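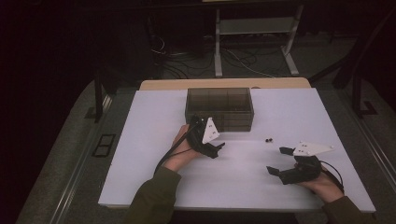 A divided organiser box on a white tabletop.

Engine and gearbox mounts - notes for week 9

Hello again! I promised to write up what I said about mounts, as I rattled through the last part and Yabsira Adugna asked (quite rightly) for it on paper.

A mount has two jobs that pull against each other. It has to hold the engine where it belongs when you put your foot down, and it has to stop the shaking getting into the cabin. Soft rubber is lovely at idle and hopeless under hard load. Stiff rubber or a solid mount is the other way round, and your mirrors will blur at the lights!

Think about torque first. Say the engine makes 200 Nm and first gear plus final drive multiplies that a good deal. On a front-wheel-drive car the mounts have to react the torque at the driveshafts, so the number you design for is much bigger than the one in the brochure. I still see this wrong in coursework every March, so please write the gear ratios down before you start.

Checking a mount on the car

1. Handbrake on, wheels chocked, bonnet up. Look for cracks where the rubber meets the metal, and for oil - it makes rubber swell and go soft.

2. Have a partner hold the footbrake and load the engine gently in drive, then in reverse, while you watch from the side. Never stand in front of the car.

3. Support the sump with a jack and a block of wood before you undo anything. Lift just enough to take the weight.

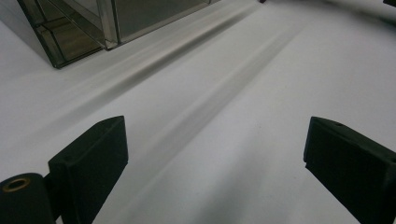

4. Fit the new mount with all bolts loose, let the engine settle, then tighten to the figure in the workshop manual.

For next time

Read Wenjie Jiang's handout on bush stiffness and try the first two problems. Guoqing Dong has the spare copies.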